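Chapter 5
House Rules for Shared Tables

I came to safety rules the wrong way round. My first job with robots was at Hovero, a small firm that built arms for packing lines, and there the rules were a yellow fence and a locked gate. If you were inside, the power was off. If the power was on, you were outside. I learnt the whole lot before my first tea break and felt very clever about it.

Then I moved to Skakska, where the arms were small and light and sat on ordinary tables, and there was no fence at all! People leaned over to pick things up. Someone would put a mug down next to a gripper. We had a binder of rules written for the big machines, 90 pages of it, and hardly any of it told us what to do about the mug (we did look, more than once).

So this chapter is about the rules you write yourself, for your own table, once you've read the official ones and done what they ask. You still need those. Chapter 4 covered them and I'm not letting you off.
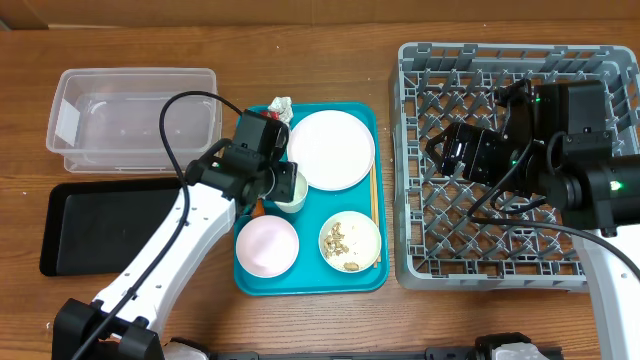

A good house rule starts with the job, and you should write the job down before you write anything about the arm. Say what comes in, what goes out, and what could be lying about in between. Clearing up after a meal sounds simple until you try it. A clean plate and an empty pink bowl could be headed for the grey rack on the right, fine, but the white bowl beside the pink one still has crumbs and broken bits in it, and there's a crumpled bit of paper at the top of the teal tray. Does your rule say where scraps go? Does it say who deals with paper, the arm or the person? Mine didn't, the first time, and we argued about it for most of August.

Next come the arms themselves. Two arms on one rail can reach into each other's space, so I like a written rule for who goes first. Cables get a line of their own too: check that every loop can follow its arm through the full reach without snagging on anything you've set out. And put down in plain words what your indicator lights mean. At Skakska we had two makes of gripper, Cotomier and Theodorakopoulos, and green meant "powered" on one and "ready to move" on the other. You can guess how that went.

Keep the list short. Our first draft had 43 rules and I doubt anyone got past the second page. The one we ended up using had five, taped to the wall at eye level, and new starters could say it back to me after one morning.

We'll begin with the first of those five, which covers stopping: who can do it, how, and what has to be checked before the arms move again.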